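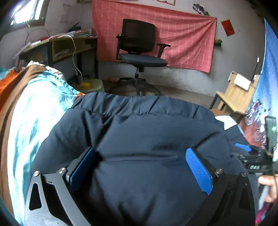 Rakance Fencing Club | Junior Section | Sheet 4: How the Scoring Box Knows

In foil and épée, a fencer wears a body cord under the jacket. One end plugs into the weapon. The other end plugs into a reel behind the fencer, and the reel is wired to the scoring box.

**The button**

The tip of each weapon is a small button with a spring under it. Pressing the button changes the path of the electricity, and the box turns on a light.

A light poke should not count. In foil the spring must be able to lift a weight of 500 grams. In épée the weight is 750 grams.

**Foil and the metal vest**

A foil touch counts only on the trunk of the body. Foil fencers wear a vest called a lamé, woven with metal thread. If the tip lands on the lamé, the box shows a colored light. If it lands somewhere else, such as a leg, the box shows a white light and no point is given.

Épée fencers do not wear a lamé. The whole body is target.

**Saber**

A saber has no button. Touching the other fencer's lamé, sleeve cuff or mask with the blade is enough to set off the light.

**Words to know**

- *Piste*: the strip you fence on. It is 14 meters long.
- *Reel*: a spring-loaded drum that lets the cable out and pulls it back.

Questions about club body cords go to Angus Prendergast. Junior cords are kept on hooks 26 to 40.

Revised 11 Sep 2024, P. Kanaujia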